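Mella path to stay open during fence repairs

The paved path at Mella will stay open to walkers and cyclists while repairs to its wooden fence are carried out in March, the town said.

Contractor Huttunen will replace 14 posts and a number of rails on the stretch toward Plarska. Work starts at 8 a.m. each day and should take two weeks. Cyclists are asked to dismount where crews are working.

"The paving was checked last fall and doesn't need anything this year," said Seija Mustonen, who manages paths for the town. "The fence is older, and some of the posts have rotted at the base."
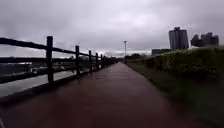
Local News

The red-brown path runs straight alongside the dark post-and-rail fence. New posts will be the same height as the old ones, project manager Till Janssen said. Parking at the Jernus end will be limited to four spaces until the work is finished.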